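Last updated: 14th August

Ticket 169: No hot water in upstairs bathroom, Clumonholm guest house
Status: open, waiting for part
Reported by: Lai-ching Leung

The hot tap in the upstairs bathroom gives only lukewarm water. The kitchen tap on the ground floor is good. The problem began in March, but at that time it came and went, so I did not report it. Now it is every morning.

What I tried so far:

I let the hot tap run for 14 minutes. The water became a little warmer after two minutes and then stayed the same. I switched the boiler off and on again, no change. I also cleaned the small filter in the tap, and there was some sand in it, but the temperature is the same as before.

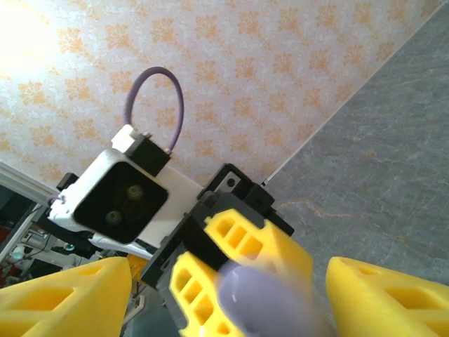
The technician from Boner asked me on the phone to close the cold valve under the sink and open only the hot side. When I did this, the water was hot in less than one minute. He thinks that the mixing valve lets cold water pass into the hot pipe. The shower has the same valve, and I have the same result there.

Reply from Tromville office: Please read the number on the valve body and tell us the pipe size. Do not turn the adjusting screw.

The number is not easy to read, but I believe it ends with 22. The pipe size I could not measure, the cover is fixed with two screws and one of them is damaged. Mr. Lo will bring a better screwdriver.

Update: Cover is open. Pipe size is 22 mm. New valve is ordered. Until then we keep the cold valve half closed, and guests are informed by a note on the door.

Contact maintenance desk | © Clumonholm Guest House | Back to top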